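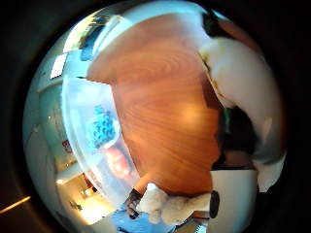
Figure 2. Wrist view, toy sorting task: plush bear on the tabletop, clear container at left.

Unit 2: Rules for recording demonstrations with the hand-held gripper
Instructor: Lacey Clegg

These rules apply to every recording made in the Cetimeck room. Read them before the Tuesday lab.

Scope. Soft objects only: plush, knitted and crocheted items. Rigid parts are covered in the Takeda notes.

2.1 Workspace
The table must be clear of tools and phones before recording starts. The container stays inside the lens view at the start of each take. Glare on the tabletop is acceptable if object outlines can still be made out - in Figure 2 the pale patch at mid-table would pass.

2.2 Operator
Keep the free hand off the object while the fingers are closing. Sleeves are to be rolled or taped at the wrist. Loose fabric close to the lens hides part of the table and can catch in the finger linkage.

2.3 Transparent containers
Label contents by what can be told apart through the wall. In Figure 2 the teal knitted piece gets a class label. The pinkish-red shape under it is blurred and gets "unknown".

2.4 Rejection
Discard a take if the gripper is dropped, if a second person reaches in, or if the log exceeds 3000 lines. Do not trim a bad take - record it again.

Log sheets go in the Fonton folder. Form 1220 is still required for each session.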